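Brornik Kitchen Words

A collection of household words for cooking and eating things, gathered from people who use them every day. Version 3, 3 October 2018.

What you get

There are 2,232 entries in one plain text file, one entry per line, with tabs between the fields. Each entry has the word as the speaker said it, the language or dialect, the everyday English meaning, and a note on where the speaker learned it. Family words are very welcome and we have plenty of them! Three different households gave us three different words for the crust left at the bottom of a rice pot, and all of them are in.

Amparo Marulanda collected the Spanish entries and Eifion Prothero did the Welsh ones, along with most of the typing. The two of us checked every line together, which took all of May and a great deal of tea.
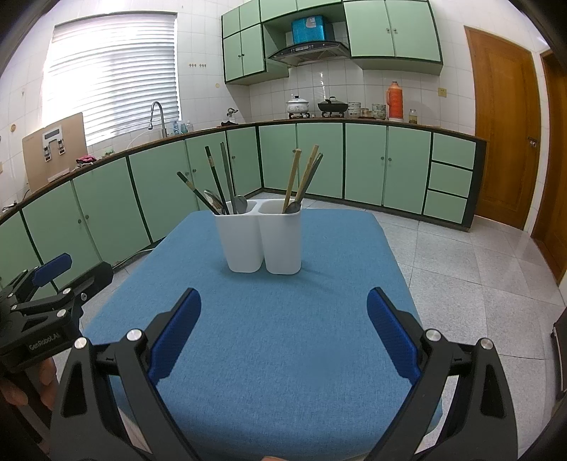 Chopsticks and spoons in a two-cup holder on a blue cloth.

How the words are sorted

Entries are grouped by use: cutting, stirring, serving, eating, storing. A word can sit in 2 groups if the speaker uses it both ways – "ladle" words do this all the time. Spelling follows the speaker wherever they had a view, so please don't tidy it up.

Known gaps

Baking is thin. So is anything to do with preserving, and we would love more words for jars and lids. The Bernex entries still lack notes on where they were learned.

Using it

Copy it, print it, read it aloud at dinner. If you build something from it, keep the speaker notes with the words, as they are the best part. Corrections go in the file called changes.txt, newest at the top.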